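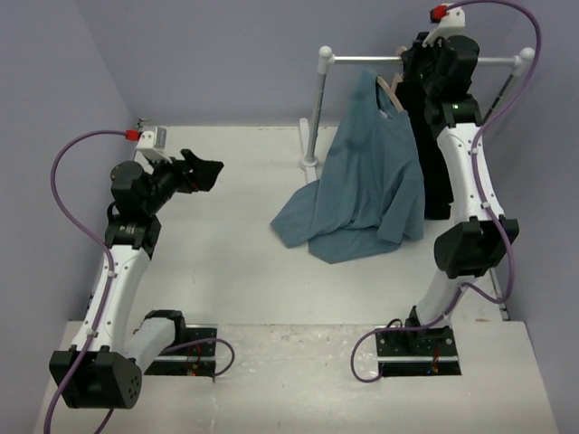

Horkus: a table of small clothes rails, hangers and what hangs on them

README, last tidied up 2025-07-23

Hello! Horkus is my long-running spreadsheet of clothes put on hangers and hung on small tabletop rails, with notes on what stayed put, what slid off and which hanger it was. It started when I was dressing a little rail for a shop counter (baby cardigans, mostly) and kept picking the same cardigan up off the floor. I began scribbling down which hanger I'd used each time, Po-yen Huang typed it up one wet afternoon, and after that I couldn't stop.

There are 2663 rows now. One row is one garment, on one hanger, on one rail, once. If I took it down and put it up again, that's a new row.

What's in the folder

hangings.csv is the main table.
hangers.csv is the list of hangers, with my measurements and a few grumbles.

Everything else in there is either this file or something I forgot to delete.

Columns in hangings.csv

row_id: a number. There are gaps where I threw out duplicates, so please don't use it as a count.
rail: grevness or ghita. More on those further down.
hanger_id: matches the id in hangers.csv.
garment: plain words, such as "vest", "cardigan, open" or "dungarees". I've tried to be consistent and I know I haven't always managed it. "Jumper" and "pullover" are the same thing, depending on whether it was me or Zamfira Moldovan filling it in.
fastened: yes, no, part or n/a. Part means the top button or popper only.
position: left, middle or right along the bar, as seen from the front of the rail.
result: stayed, slipped, fell or twisted.
note: whatever I felt like writing. Some of it is useful. Some of it is about lunch.

That's all 8 columns. I had a ninth for colour for a while and never used it for anything, so it's gone.

The rails

Grevness is the one I reach for first. It's light, it goes together without tools and the bar is smooth all the way along, which is lovely when you want to slide things up and down and rather less lovely when you've bumped the table. Most of the rows are from Grevness, so anything you work out about rails in general will lean that way.

Ghiță (ghita in the file, so that old software doesn't choke on the accent) is heavier and has a slightly thicker bar. Hangers with a tight hook go on it with a bit of a shove and then don't budge. Ones with a wide hook don't care either way. Radu Ursu put it together and did it up so tightly that I've never got it apart to store it flat!

If you're setting up a rail of your own to add rows, push the end caps fully home before you start and check the feet are all touching the table. I lost a good batch of entries to a rail that rocked. They've been taken out.

How I hang things

Hold the hanger by the neck, just under the hook, and bring the hook up over the bar from the front. Let it settle before you let go. For anything soft around the neck I put the hanger in from the bottom of the garment and bring the hook out through the neck opening, so the ribbing doesn't get stretched. For shirts and cardigans I open them up, slip one shoulder on and then the other, and do up the top button afterwards.

Then I leave it alone while I write the row. "Stayed" means it was still sitting square when I looked up again. "Slipped" is one shoulder off. "Fell" is the whole thing on the table or the floor, and I don't separate the two (sorry, Liviu, I know you asked). "Twisted" is when the garment is fine but the hanger has swung round so that it faces along the bar.

Hooks all face the same way in my rows. Zamfira faces hers the other way, and I don't think it makes any difference, but her initials are in the note so you can filter them out if you're fussy.

Things I've noticed

Please treat this bit as me chatting over a cup of tea and not as findings.

Wide necks are the worst, whatever hanger you give them. A shoulder that is even a little bit narrower than the hanger does better than one that's a little bit wider, although it can leave bumps in knitwear. Dungarees are far better behaved than I expected if you cross the straps over. Anything hung at the very end of the bar gets knocked by sleeves going past, which I think explains a fair few of the "twisted" entries on the right, as I'm right-handed and tend to come in from that side.

A crowded rail holds clothes up better than a nearly bare one. They prop each other up! It does make the single-garment rows look a bit gloomy by comparison, and I'm afraid I never recorded how full the rail was except now and then in the notes. If I were starting again that would be a column.

Known problems

Two people did nearly all the hanging, so it's really a record of our habits.

The hanger measurements were taken with a tape and then again with a ruler, and where they disagreed I kept the ruler. Cosmin Ene rechecked the flocked ones and found 2 that I'd entered the wrong way round, shoulder width in the hook column. Both are fixed in this version.

Rows from October are a bit thin on notes. I had a cold.

There's nothing in here on trousers, skirts or anything with clips. I did try clips. The little rails aren't tall enough for it and the hems just end up in a heap on the table.

The garments came out of a charity bag and my own cupboard, and they've been washed and worn soft. Stiff new cotton will probably behave differently, particularly collars.

Using it

Have it, use it, chop it up. If you print any of it or put it into something of your own, a mention of Horkus would be nice. I'd ask that you keep the notes column with the rest if you're passing the whole file on, because quite a few odd results only make sense once you've read what's written next to them.

The old version was called Zinov and had a different set of words in the result column ("ok", "droopy", "gone"). If you've still got that one, swap it for this. They don't line up neatly, and "droopy" got split between slipped and twisted by going back through the notes one at a time.

Adding rows

Send me a csv with the same headings and tell me what your rail is. Give it a short name and I'll add it to the list. Liviu Lazăr has promised me a batch of school shirts from a rail he's still putting together, and I'll put those in a separate file to begin with until I've seen how he spells things.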